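Who Fills the Cup Holders?

Pleltham is an office where 355 people work. They drink tea, coffee and water all day long, and they need cups. Yayra Yakubu looks after the drinks corners on 3 floors. She used to refill every holder by hand, starting at seven in the morning.

Now part of that job is being handed to a robot called Paka. Paka has an arm and a gripper with two fingers. Picking up a paper cup is easy for you. For a robot it is hard. Squeeze too much and the cup bends. Squeeze too little and it drops. Cups also fit inside each other, so two can come away at once.

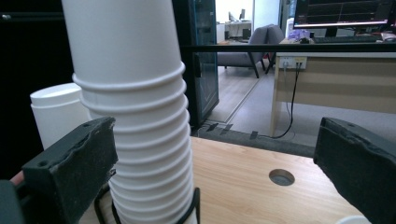 A stack of paper cups in a wire holder, with one gripper finger close to its side.

Paka learns from people. A worker holds a gripper in one hand and does the job with it, again and again. A camera on the gripper records each try. Paka's computer then studies the recordings. So far it has studied 589 of them.

What does this change for Yayra? She doesn't carry boxes of cups up the stairs on Sunday evenings anymore. She has new work too. She shows Paka what to do, checks the holders after it has been around, and fixes things when it gets stuck. She took a course that lasted 28 days to learn how.

Some of her coworkers worried that Paka would take their jobs. The office moved two of them to the kitchen, where they had asked to work. One of them says she misses the morning rounds.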